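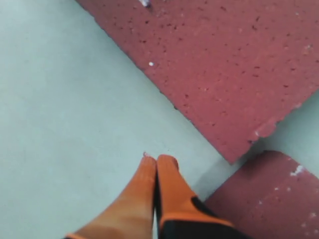 # Ullden slabs – surface and edge records

Version 3, released 28 March 2022. Maintained by the Tendasard materials store.

The collection holds records for 233 reddish slabs and slab fragments kept at the Vornden site. Each record gives the size, weight, surface condition and edge condition of one piece, plus a short free-text note. The pieces are porous, in shades from brick red to dusty maroon, and most have damage on at least one corner.

The records were started so that people could find a matching piece for a floor or wall repair without pulling every crate off the shelf. They have since been used for teaching new staff how to grade edges.

## What is in the folder

- `pieces.csv` – one row per slab or fragment
- `edges.csv` – one row per edge, linked to a piece
- `notes/` – plain text notes, one file per piece, named by piece number
- `grading.md` – the long version of the grading rules below
- `CHANGES` – what was altered between versions

The two CSV files are UTF-8 with commas as separators. Decimal points, no thousands separators. Empty cells mean "not recorded". A zero is a real zero.

## Fields in pieces.csv

| Field | Meaning |
|---|---|
| `piece_id` | Number painted or tagged on the storage slot, not on the piece |
| `length_mm` | Longest straight measurement across the face |
| `width_mm` | Taken at a right angle to the length |
| `thick_mm` | Mean of three readings |
| `weight_g` | Dry weight, to the nearest gram |
| `color` | `brick`, `dusty`, `maroon` or `mixed` |
| `pits` | Pit density, `1` to `3` |
| `specks` | `y` if any white or gray spot is visible on the face |
| `corners_lost` | Corners with material missing |
| `group` | Pieces thought to come from the same slab |

Color was judged by eye under the bench light. Expect disagreement between `dusty` and `brick`. If the difference matters for your repair, go and look at the piece.

## Surface

Small dark pits are normal for this material and are not recorded as damage. They run over the whole face on a typical piece. Grade 1 is sparse, grade 2 is even cover, grade 3 is where pits start to join up.

White specks are recorded separately. Some are grit or dust sitting on the face and some are part of the body. We do not try to tell them apart in the table. Brush the face once with the soft brush before grading, and if a speck stays put, mark `y`. Please don't pick at them with a blade. Several of the early pieces have scratches from this.

Pale scuffs near corners go in the notes file. They often sit next to a break, but a scuff on its own does not lower the edge grade.

## Edges

Each edge gets one letter:

- **A** – straight, no nicks longer than 2 mm
- **B** – slightly irregular, small nicks along the border
- **C** – ragged for more than half its length
- **D** – broken edge, original line lost

A chipped corner is counted once in `corners_lost`. It does not count against both edges that meet there. Version 1 did count it twice, and the edge grades for Vornden crates were redone in version 2 for this reason. The Dissanayake crates came in later and were graded under the new rule from the start.

Rounded corners are a separate case. If the corner is smooth and has no fresh face, write `round` in the notes and leave `corners_lost` alone.

## Handling

Lay pieces flat on a smooth, clean surface – grit underneath will mark the back. Lift from two sides. Pieces over 2,000 g need two people or the trolley. Do not stack without felt between.

Keep pieces apart when there is more than one on the bench. Two corners knocking together is the usual cause of new chips, and a new chip means a new row in `edges.csv` and a weight check.

Sweep loose crumbs into the tray with the same slot number. Crumbs too small to tag are kept in a bag with the piece until its group has been checked.

## Known problems

- Thickness is unreliable on pieces with an uneven back. The three readings can differ by several millimeters.
- `group` is a guess based on color, thickness and pit grade. Only pieces with a physical join have been confirmed, and those have `join` in the notes.
- Some slots were renumbered in September. Old numbers are in `CHANGES`, but printed labels may still be wrong.
- Weights from the first session were taken before the pieces had fully dried. They are marked `w?` in the notes and should not be used for density.
- There is no chemical or firing data. The word "slab" is used for everything flat and says nothing about how a piece was made.

## Corrections

Send the piece number, the field, the current value and what you think it should be. Re-measure before sending if you have access to the store. Corrections go into the next version and are listed in `CHANGES`.

## Use

Free to copy and reuse inside Tendasard and its partner stores. For anything printed, cite as "Ullden slabs, version 3" and include the piece numbers.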